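Workshop Tips: Comparing Robot Hands Before You Commit
Steldale Automation Workshop, August 2026

Members testing a multi-finger hand against a simpler gripper are asked to follow the same routine for both. Results recorded under different conditions cannot be compared.

Mount the first hand and let it run through 60 open-and-close cycles with nothing in its grasp. Listen for clicking at the knuckles. Check the joint pins and screws with the power off, and tighten only to the value given in the maker's sheet.
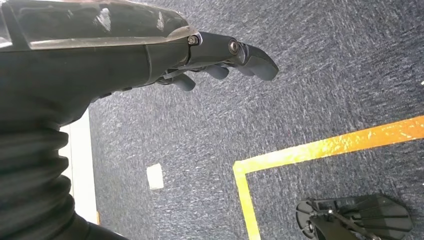
Use the same set of test objects each time. The workshop keeps a Bugti box for this purpose, holding a sponge, a mug, a wood block weighing 129 grams and a folded dish towel. Attempt the towel last, as lint tends to collect on finger pads.

Wipe pads with a barely damp cloth between rounds. Do not use solvent cleaners on rubber or soft plastic.

Keep the Covuvari controller at 85 percent speed for all trials. Faster settings favor two-finger grippers and should be logged on a separate sheet.

Inspect wrist covers fold by fold for grit. A soft paintbrush works well.

Completed sheets go in the Stestus binder by the supply cabinet. Please write the firmware version at the top.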